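Guria Help Desk
Ticket 253
Product: Tasberg square tabletop, light wood
Subject: pencil line + hole in top, what can I use on it
Opened: January 7, 2020
Status: Open

Got the top set up finally. Two things.

1. Pencil line, left side, runs diagonal. Faint but it's there. Thought it was grain at first, the grain is pretty fine so it hides it, but no, it's gray and way too straight.

2. Small round hole on the far half, over to the right. Instruction sheet has a hole pattern for the UNDERSIDE only. Is this one supposed to be there? If there's a plug for it I didn't get one. Checked the bag twice and the box once, box is already flattened.

Mostly worried about the line. Want it gone before I put Zerar oil on, because after that I'm guessing it's sealed in for good. Top is bare right now as far as I can tell. Label on the Zerar can says bare wood only, clean and dry, nothing about pencil.

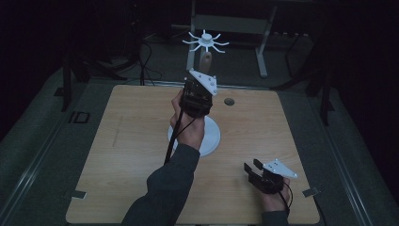

Tried so far:

— dry cloth. nothing
— white eraser, light pressure, with the grain. Lighter maybe? Left crumbs in the grain, brushed those out
— damp cloth, barely damp, 15 minutes to dry before I looked again. No change on the line, wood felt a little fuzzy after
— eraser again. Same

Have not tried sandpaper. I've got 1000 grit in the drawer and that's all I've got. Don't want to make a shiny patch that takes the oil diffrently from the rest. Have not tried alcohol either, same reason.

Also question, the surface is going to get kitchen stuff set down on it all day, spoons and so on, plastic handles mostly. Will those drag or mark it before it's oiled? Need to know if I should be keeping it clear until this is sorted or if I can go ahead and use it. Would rather use it, I'm short on counter.

Grain on the rest of it is nice by the way. Wavy, couple of looping bits, one darker streak. No complaint there. Not looking to send it back if I can help it.
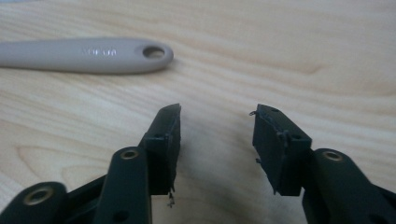
Guria Support replied that a pencil line is normally a layout mark from the shop and should come off, and to please hold off on the oil until it does. Stop with the water. Damp cloth raises the grain, so the fuzzy feel is expected and will need a light sanding anyway. 1000 is too fine to start with on bare wood, it will polish the spot. Use 220, on a block, along the grain, and do the entire top so it takes the oil evenly. Wipe off the dust with a dry cloth. On the hole, they asked whether it goes all the way through, and for the code off the sticker underneath.

Plastic utensils are fine on it in the meantime. Nothing oily, nothing wet.

My reply:

OK no more water. Will pick up 220.

Hole — can't see light through it but haven't had the top off to look from below. Stuck a toothpick in, it stops. So not through, I think. Sticker code to follow, have to flip the thing.

Do you have a plug in the same wood or do I fill it? If fill, before or after sanding? Sheet doesn't say.

Guria Support: Before. We're checking with Pillay, who cut the tops, about a matching plug. Ticket stays open, send the code when you have it.

Will do. Line still there as of now.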